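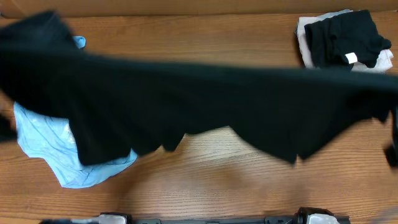

Covo opens its doors to a Saturday folding table

Covo, the clothes reuse shop on Tejada Street, is starting a weekly drop-in where anyone can bring clean clothes they no longer wear, fold them at the big table and take home something else in return. The first session is this Saturday and runs through to the end of October.

The idea came out of a trial in the spring, when the shop asked regulars to help clear a backlog in the sorting room. Over the trial they got through 263 bags, and people kept asking when they could come back!

"I thought we'd have to beg for help," said Hamdia Adugna, who runs Covo. "Then we had people turning up before we'd unlocked. There's something lovely about standing at a table with a heap of clothes and chatting while the heap goes down. You shake a thing out, smooth it flat, fold it, start the next one – and half the time you find something you want to keep."

Each session has space for 15 people at a time. Kedir Kahsay will be on hand to show newcomers the shop's way of folding, which keeps the label where shoppers can find it and lets a pile be lifted without toppling. Fitted sheets are welcome too, and Kedir is happy to demonstrate those as often as anyone likes.

Clothes should be washed and dry when they arrive. Covo can take shirts, trousers, jumpers, dresses, coats and children's wear in any size. Prints and logos are fine, and so are small marks or missing buttons, as these go to the mending corner run by Zoia Kuzmenko. The shop can't take underwear, pillows or duvets.

For every five items folded, visitors can choose one from the rails. Anything left after four weeks is passed to Omenus, the family support project across the road, which handed out roughly 700 pieces of clothing from Covo last year.

"Folded clothes make such a difference to us," said Hawi Gashaw of Omenus. "When a parent comes in needing school trousers, we can go straight to the right pile and hand them over looking cared for."

Sessions start at 10am and finish at 1pm, with tea from the Grendo bakery next door. They are free and there is no need to book. Children are welcome with an adult, and there are stools for anyone who would prefer to sit. The number 26 bus stops outside.

For more details or to arrange a visit, ask for Calum Innes at the shop counter during opening hours.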